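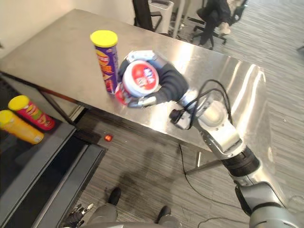 Hertta Rissanen wants to know why anyone would keep chips lying down when a can stands up perfectly well by itself. She wrote to us in November, she runs through a lot of snacks, and she wasn't shy about it!

Well, Hertta, this announcement is for you. I'm very happy to tell you that Dakico is bringing out the Stoder snack shelf, a low shelf that sits below your tabletop and takes the tall round cans most of us buy (the ones with the plastic lid) on their sides. It goes on sale 2024-02-11 through our own web store and at the Hutchins showroom.

I've been living with one for months now. My tall cans used to crowd the counter, and every time I reached for the one at the back I knocked over the one in front. Now I keep whatever is open up top, standing, and the rest wait down on the shelf with their lids facing out so I can grab one without looking. Short round tubs go down there too, though I like to keep mine upright -- dip has opinions about gravity.

The Stoder holds up to 15 cans and comes in gray or black. The first run is 3000 shelves, made for us by Zullitz, and 461 of those are already spoken for by people on our mailing list. Thank you, all of you!

Ha-neul Kwak did the drawings and went through a frightening number of chips getting the depth right. "I wanted the lid to stick out just enough for two fingers," Ha-neul told me. "Any more and you catch your knee on it."

If you already own a Hutchins table, the brackets fit the holes you have. For other tables, ask for bracket set 711 when you order -- it's the same price.

Stores that would like a shelf to try out can write to the Dakico press desk, and I'll answer you myself.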